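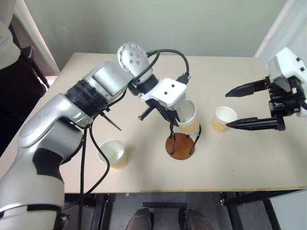
A paper cup held in a gripper above a beige tabletop.

The Ellton rule is the informal name for a bail practice in the town of Ellton, under which people charged with minor offences are released without paying money unless a prosecutor objects within 43 hours. Supporters say it empties cells. The evidence for this is thin: the only study, by Ansel Pennington, covered 2 courts and 7 months.

Critics in neighbouring Hinden argue that prosecutors object almost by habit, so that the rule changes paperwork and little else. Pennington disputes this, but has not published his case files.
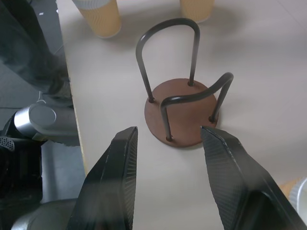 Release terms under the rule come in 3 grades, from a signed promise to a nightly curfew. The court's guide claims the grades stand apart and do not lean on one another, much as two bent rods can rise separately from one round base. Lawyers doubt it – a missed signature often leads straight to a curfew.

Unow dropped a similar scheme after a single winter. Lau still keeps one, though its clerks record so few outcomes that claims of success there are hard to test.

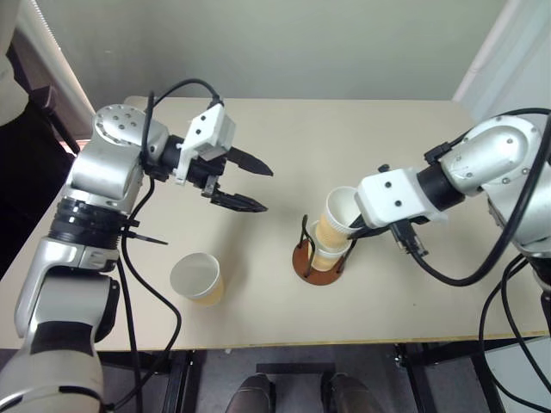 Two silver-and-black robot arms over a light beige tabletop.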